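Office tower teardown, what to do with the hard drive
Herkwood Repair Board > Desktops > Parts and recycling

plirn_dave
June 2023
Got an old black office tower from the Plirnbridge surplus sale. It was cheap. I want to use the case and power supply for a file box and I'm not sure the drive is worth keeping. It came in a blue plastic caddy. Any reason not to just leave it in there?

Mỹ Đồng
Test it first. Run a full SMART check and look at reallocated sectors. If it's clean, wipe it and use it for scratch space. I wouldn't put anything on it you care about.

oldcaps
Disagree. A used office drive has had years of being left on. Buy a new one. Around 400 people a year must ask this and half come back with lost files.

Mỹ Đồng
Scratch space, I said. Nothing to lose.

tinbox
Keep the caddy either way. Replacements are a pain to find for those cases and the cage is no use to you without one.

plirn_dave
OK, will test it. The CPU is out already and I left the socket open, is that a problem?

oldcaps
Yes – cover it. Bent pins are the end of that board.

plirn_dave
Will do. Side panel is off, pic attached. 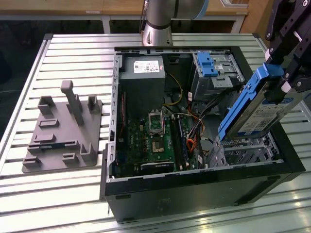 Tower on its side, drive in the blue caddy over the empty cage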